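Setting Up a Sink Station in the Plutano Kitchen Kit

14 shares | 2 comments

The Plutano kit is a simulated kitchen sold for testing household robot routines before any hardware moves. We ran the sink module for a month on a single workstation. The notes cover setup and the faults that cost us time.

Load the sink and the upper cabinet as one unit. If they load separately, the shelf height drifts and the arm plans a reach that ends inside the wood. Set the cabinet state explicitly at the start of each run. The default keeps whatever state the last run left.

Start with one dish in the basin. Add a second after the pick routine has passed 300 trials without a dropped item. Tilted plates are harder than flat ones, and the grip planner wants the rim angle refreshed every eight steps.

Keep the faucet in the collision list. A gooseneck spout takes up more room than its outline suggests from the front, and the lever handle is a separate body that has to be added by hand.

Ribbed drainboards slow the contact solver. Drop the step size for that surface only. Applying the change to the whole counter raised our run time to over 345 seconds.

The Stesell texture pack is optional. It changes the look of the counter and tile and has no effect on contact. Skip it on older graphics cards.

Support answered three tickets, all by email. The license covers one machine, and moving it requires a new key.
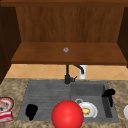

Sink module, cabinet above the basin.
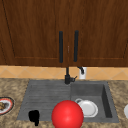 Vilgot Holmgren: We had the same drift with the cabinet, and loading as one unit fixed it. The step size setting resets when you update the kit, so write it down first. Has anyone moved a license to a second machine without losing saved runs?

Worbridge Workshop Notes | Contact | Back to top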